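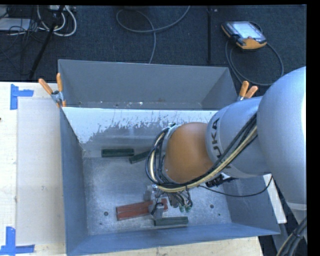
Review: Larkuretti bin picking block set, after one term in our club

Posted 12/31/19

We run the robotics club at Brellham, and since July our students have been working on a bin picking project with a KUKA arm. The task is to take blocks out of a metal bin by color, red ones first and then green. We bought the Larkuretti set for it, plus one bag of spare blocks.

The blocks are the best part. The colors are far enough apart that our beginners got a color filter going in one meeting. The edges have stayed clean through 3,000 logged picks, and only one block has been retired.

Blocks near the bin wall are hard. That would be true with any set, but the Larkuretti guide skips over it and only shows blocks in the middle of the floor. Our students wrote their own approach angles for the walls and corners, which took 7 meetings. Expect to do the same.

The guide is the weak point in general. It runs 12 pages, and most of that is about storage. The grip settings are one short table with no units — we found the right values by starting low and going up.

We also tried the Tuominen set, on loan from the club at Vovville. It costs less, but the blocks are glossy and the overhead lights threw off our color readings. The guide is better.

Support answered our one email in two days and sent a corrected table.

I would buy the Larkuretti set again for a club that already has an arm and a bin. For a first-year group with no one to help on the software side, I would borrow a set before paying for one.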